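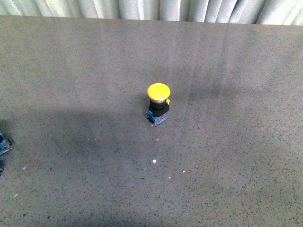

Words by Kekeli Dramani
Filed under: Shed and Workshop

Is there anything nicer than walking into a workshop in December and finding the bench clear? I've had mine clear for a whole month now, which is a record by quite some distance, and I'm so pleased with it that I want to pass on everything that has helped. Most of it costs very little. Some of it is just moving things from one wall to another!

Start with the bench top

A bench gets used as a shelf the moment you stop looking at it. My rule is that anything on the bench belongs to the job I'm doing, and everything else goes on the floor in a crate until I've found it a home. The crate is ugly and I trip over it, so it gets emptied. (A pretty crate would be there till spring.)

Wipe the surface down at the end of each session with a barely damp cloth, then a dry one. For old glue drips, hold a scraper nearly flat and push away from you. Warm the stubborn ones with a hairdryer first and they come up like toffee. A painted top that has gone chalky will perk up no end with a coat of paste wax, and glue won't grip it nearly so well afterwards either.

If your bench is bare wood, try a sheet of hardboard on top, held with a screw in each corner. When it's too scruffy to bear, flip it over. I've been doing this for years and I still get a little thrill from the fresh side.

Jars, tins and small bits

I used to keep screws in whatever they came in, and the cardboard boxes always split at the bottom. Now it's all jam jars, with the lids screwed to the underside of a shelf so the jars twist on and off. Two screws through each lid, please, or it'll spin round when you try to undo it. Keep them to small jars as well. A big one full of nails is heavy, and you don't want it coming down on your foot.

Stick a sample of the contents to the outside with a blob of hot glue and you'll never need to write a label again. It's brilliant for washers, which all look alike to me through glass.

My neighbour Iddrisu Darko does his with old tea tins and a magnet strip, and I have to say it looks smarter than mine. He keeps odd parts from broken appliances too, all sorted: knobs, springs, feet, switches, hinges. I laughed at first and then borrowed a knob for the cooker the same week. The trick, he tells me, is to write on a bit of masking tape what each part came off before you drop it in the tin. I had a whole tub of mystery plastic before I started doing that.

Sandpaper without the curl

Keep your sheets flat between two offcuts of board with a heavy book on top, or hang them from bulldog clips, one clip to each grit. I mostly use 100 for the rough going and a finer one to finish, so those two clips are at eye level and the rest live higher up. Cut sheets from the back with an old knife, never your good scissors!

A clogged sheet often has plenty of life left. Rub it with a crêpe rubber block, or the sole of a worn-out plimsoll if it's the right sort of rubber, and the dust rolls off in crumbs.

Cloths and brushes

Oily rags need care. Anything that has had linseed or Danish oil on it can heat up by itself when it's scrunched in a heap, so spread it out flat outdoors until it's stiff and fully dry, then bin it. Please do this one even if you skip all the rest.

Brushes wrapped in cling film will keep overnight between coats of emulsion. For a brush that has gone hard, warm vinegar is worth a go before you give up on it. Stand it in there for half an hour, then work it through with an old fork. It smells like a chip shop, which I rather like.

Light and plugs

A clamp lamp on the left if you're right-handed, and the other way about if you're not, stops your own hand throwing a shadow over the cut line. It made such a difference to my marking out that I went and put one by the sewing table as well.

Switch off at the wall before you change a blade or a bit, every time, and keep leads behind the bench with a few cup hooks so nothing trails across the floor. If the switch on any tool is sticky or hard to reach, get it seen to before you use it again.

Next month I'm tackling the garden tools, starting with a very rusty pair of shears and a bucket of sand. Send in your own shed tips in the meantime, especially anything for keeping damp out of a toolbox. I've tried rice, chalk and silica packets, and the chalk is winning so far.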